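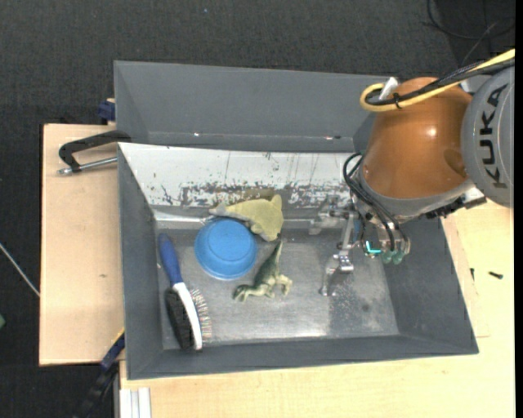 Student Team Prepares Bin Picking Project for Plamatside Challenge

Students in the robotics course at Mosville Technical College will enter the Plamatside Challenge this December with a project in mixed-object bin picking. The department office spoke with the course instructor and with two members of the student team about their preparations.

The instructor explained that the project, named Larelel, grew out of a second-year assignment. "The original task used identical wooden blocks, and the students completed it well before the end of the term," the instructor said. "They asked for objects that differ in shape and stiffness. A bowl, a brush and a soft toy each call for a different grasp, and a program written for one will usually fail on the others."

The current test set includes a blue bowl, a long-handled brush, a green toy dinosaur and a yellow soft toy in the shape of a sea animal. The objects are placed in a metal bin beneath a KUKA arm fitted with a gripper with slender, jointed fingers.

According to the student responsible for grasp planning, the bowl has required the most attention. "When it lies upside down there is very little to hold," the student said. "We spent most of one month on the rim alone. The dinosaur is easier, although the tail can mislead the software about where the body is."

The team has recorded 600 grasp attempts to date. Of these, 213 were made with the bowl, and the records are reviewed at the weekly meeting in the Kubíček Laboratory. A second student, who maintains the logs, described the review as slow but necessary work. "We write down each failure and the position of the object," the student said. "Before we did that, we argued from memory."

Under the challenge rules, each team has 30 minutes to complete its runs before the judges. Teams may make 2 changes to their software settings during that period, and every change must be reported in writing.

The instructor noted that a placing in the competition is not required for course credit. Students are graded on their logs, their code and a final report. Enrollment for the next session of the course is open to students who have completed the introductory programming class, and applications may be submitted at the department office.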